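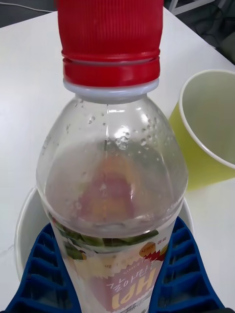
Sinan Sarıgül asked after the last session whether the wrist view is worth having at all, given that it loses most of the table the moment the fingers close. Couldn't the policy just learn from the fixed camera and be done with it? Fair question, and it's most of what today is about, so these notes start there.

Handout 2: Two arms, several views, one policy
Read before Thursday. Bring the Resilbridge paper if you printed it.

1. What the wrist view buys you

Contact. Whether the pads are on the label or up on the shoulder, whether the bottle sits square between the fingers or leans to one side. From a fixed camera those are a few pixels each. Up close they fill half the picture.

What it costs: context. You get a bottle, two pads, and whatever bits of crockery or cup happen to peek out behind. Where the other arm is, no idea. So the wrist view on its own is a poor guide for anything two-handed.

Sinan's version (fixed camera only) was tried in the Camell runs. Reaching was fine. Grasping went wrong in a boring way, fingers closed slightly too high, again and again. Transparent plastic is horrible for depth, and the fixed camera had little else to go on. Write this down, it comes back in section 4.

2. The method, short version

Behaviour cloning with action chunks. Each camera gets its own encoder, no shared weights. Features joined together with the joint angles of both arms, then a transformer, then a chunk of the next 24 actions. Execute part of the chunk, look again, predict again.

Train on demonstrations by a person driving both arms. Loss is plain L1 on actions. Nothing clever. The clever part, if there is one, is camera dropout: during training we blank one view at random so the network can't lean on a single camera. Sinan, this is the proper answer to your question.

Don't confuse camera dropout with ordinary dropout. Half of last year's scripts did.

3. Roles of the two arms

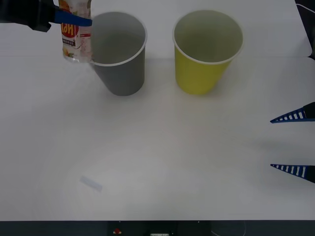 Two-arm tasks go wrong at the handover of roles, more than in the motion itself. One arm is doing the job, the other should be waiting, and the policy has to know which is which without anyone telling it. In the demonstrations the waiting arm hardly moves, so the network sees thousands of near-zero actions for it and learns to sit still for ever. We call this freezing. Look at where things stand: the left gripper has the bottle tipped right beside the grey cup, and the right one is open over bare table, well clear of the yellow cup. To a policy with no memory that right arm could be about to start or it could have finished. Same picture, two correct answers. This is the ambiguity problem and it will be in the coursework.

Fixes people use:
- trim the idle stretches (easy, but you lose timing)
- weight the loss by how much each arm moves
- give the network a short history of past frames
- add a progress value between 0 and 1 as an extra input

We use the second and fourth together. History made things worse for us, the policy started copying its own last action. Known effect, see the reading list under Kırmızıgül.

4. Results so far

Roughly 3,000 demonstrations over all tasks, tabletop only. Evaluation is 30 trials per condition, start positions drawn beforehand and fixed for every policy so that noone gets lucky placements.

All cameras, with camera dropout: best overall.
All cameras, without: close behind, but falls apart if a wrist view is blocked.
Fixed camera only: fine on cups, poor on clear bottles.
Wrist cameras only: poor on anything needing both arms.

I'm leaving the percentages out until the second round is in. 30 trials is a small number and the intervals are wide, please don't quote a ranking between the first two as if it were settled. It isnt.

The Poker baseline (scripted, no learning) still wins when objects start exactly where the script expects them. Move them a little and it misses. Put that in your reports, it's a useful floor to compare with.

5. To do

a) Work out the interval for 30 trials at a success rate of your choosing. Show the formula.
b) Sketch the loss with per-arm weights. What happens when both arms are still?
c) One paragraph: how would you tell "not started" from "finished" using only the current images? If you think it can't be done, say why.

Part c is the one I'll mark hardest. Hand in on paper, before we start.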